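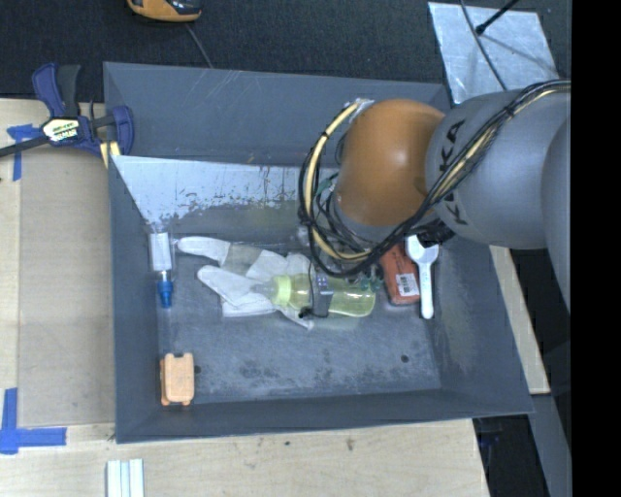

About Grestix

Grestix is an independent website for people who like science fiction on television. We publish episode guides, essays on plot and backstory, and a moderated question board where readers can ask about anything that puzzled them in a series.

The site began as the newsletter of the Rellska Science Fiction Society, founded in 1968. The society still meets once a month, and its old newsletters are being typed up for the archive as time allows.

What we cover

There are 415 episode guides on the site at present, covering 18 series. Most are space operas, with a few time travel shows and one long-running radio serial, Trurkine, which was added after many requests.

Guides are written from the broadcast version. Where a director's cut or a tie-in novel tells it differently, this goes in a separate note – please don't edit it into the main text.

Who runs it

Grestix has 4 editors, all unpaid. Hosting is paid for by Akbulut Books, who have no say in what we publish.

Corrections are welcome through the contact form. Please give the series, season and episode. We reply to most messages within a fortnight, though May is usually slower.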